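Window Coverings and Sleeping Comfort in Student Housing
Final Project Report, Introduction to Residential Environments
Prepared by Margus Lill
Submitted to the Department of Housing Studies, Floltdale College

Summary

This report examines how students living in older rental housing in the Tiltley district manage light, drafts and bedding during the winter months. The work was carried out in February and combined a written survey, a set of room visits and a short review of landlord notices. The main finding is that most respondents sleep close to a window, and that the choice of curtain is usually made before the student moves in. Recommendations for the college housing office are given in the final section.

1. Background

The Tiltley district lies to the north of the main campus and was built up in stages as rooming houses for railroad employees. Many of these houses have since been divided into small apartments. Bedrooms tend to be narrow, with one tall window on the short wall. In such a room there are few places for a bed, and the head or the long side of the mattress often ends up beneath the window.

The college housing guide advises students to inspect locks, smoke alarms and heating before signing a lease. It does not mention window coverings. The present project began from that omission. Complaints about early morning light and cold air near the bed are common in informal conversation among second-year students, yet no earlier report in the department's collection addresses them.

2. Method

A paper survey was placed in 367 mailboxes in the Tiltley district. The form asked for the direction of the bedroom window, the type of curtain or blind, the distance from the bed to the window, and the usual time of waking. Space was left for comments. Respondents were not asked for their names or apartment numbers.

Visits were then arranged to 30 bedrooms whose occupants had agreed to take part. Each visit lasted 30 minutes. The position of the bed was sketched on a floor plan, and the occupant was asked how the window was covered at night and whether this changed with the season. Fabrics were recorded under general headings (sheer, lined, heavy, blind only).

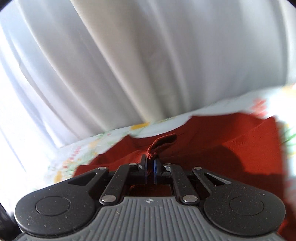
Figure 1. White draped curtain with floral-patterned fabric and a rust-red cloth in front of it.

3. Findings

3.1 Light

Sheer curtains were the most common covering in the rooms visited. In the majority of cases they belonged to the landlord and were listed in the lease as part of the furnishings. Occupants described them as pleasant during the day and of little use after sunrise. Those with windows facing east reported waking earlier than they wished, and several had hung a blanket or a second curtain over the first.

Written comments on this point were detailed. One respondent stated that she had moved her alarm clock to the far side of the room and then found she no longer needed it at all between spring break and graduation. Another had asked for a roller blind and was told that drilling into the window trim was not allowed. Tension rods were suggested in several comments as a way around this rule, though they were said to slip when used with heavy cloth.

3.2 Drafts

Drafts were mentioned less often than light but in stronger terms. The original window frames in the district are wood, and many no longer close tightly. A full-length curtain can reduce the movement of cold air toward the bed, but only if it hangs past the sill and is not caught behind the mattress. Respondents who had tried foam sealing strips were satisfied with them for one winter. The strips had to be replaced the following year.

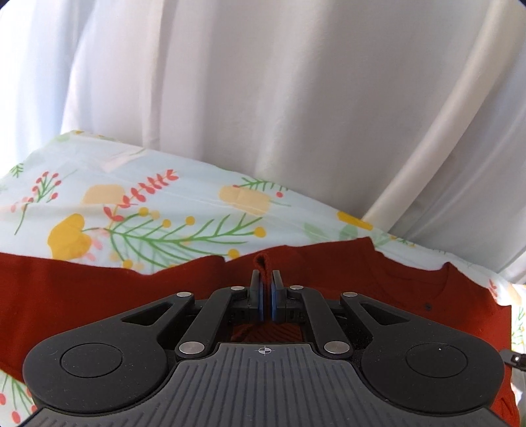
Figure 2. Sheer white curtain meeting a pale blue floral bed covering.

3.3 Bedding

The survey did not ask about bedding directly. The subject came up in so many comments that a short section is included. Students reported using more layers than they had at home, and they stored the extra layers on the bed during the day for lack of closet space. Laundry was a related concern. The two coin laundries nearest to the district, Vitale and Monico, both close before the evening, and a full-size comforter does not fit in the smaller machines at either location. As a result, respondents preferred thin covers that could be washed separately.

Color was also raised. Some students had chosen their bedding to match curtains that they could not change. Others considered the matter unimportant – one comment consisted of the single word "irrelevant."
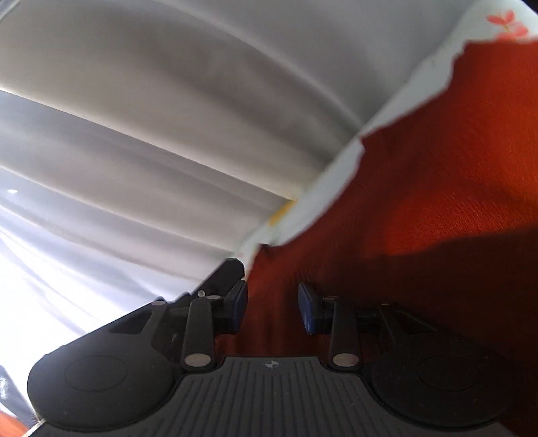 Figure 3. White sheet beside a red-orange textured surface.

4. Limitations

The survey covers a single district and a single month. Windows that are troublesome in February may cause no difficulty in September, and the reverse may apply to rooms that overheat in late spring. Waking times were reported from memory. The room visits depended on the goodwill of the occupants, who may take more interest in their rooms than other tenants do. No measurements of light level or air temperature were made, as the department's instruments were on loan to another course.

5. Recommendations

It is recommended that the housing office add a short entry on window coverings to its guide for new tenants. The entry should advise students to ask which way the bedroom faces, who owns the curtains, and whether a blind may be installed. A model letter to landlords would also be of use.

It is further recommended that a later project repeat the room visits over 5 months with proper instruments. The floor plans and blank survey forms have been left with the department office for this purpose.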